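Looking after the gripper, September notes

I've been meaning to write this up since we moved the setup over to the Nakport building.
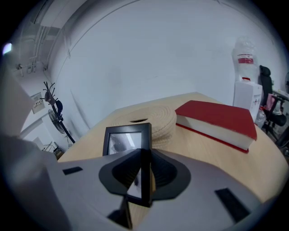
Most of my mornings with the hand-held gripper start with the fingers, long before I pick anything up. I wipe both of them down with a barely damp cloth, and the shiny panel between them gets its own dry one (I ruined one with the wrong cleaner back in spring and I'm still a little sore about it!). Then I open and close the thing 8 times, slowly, listening for the click that means a screw has backed out again.

If it clicks, I tighten the finger screws a quarter turn each, going back and forth between the sides, and I write it in the Kunton notebook. My last entry says three quarter turns in five weeks, so something in there is wearing, and I have a new set of screws on order from Bachmann.

After that comes practice on the table: pick up the picture frame, set it down on the woven mat, slide the book over, and again. I like using ordinary things, they show up a lazy finger right away. We're past some 800 grabs on this pair, and the left one has started to close a hair late. I'll swap it next week, once I find where I put the small hex key.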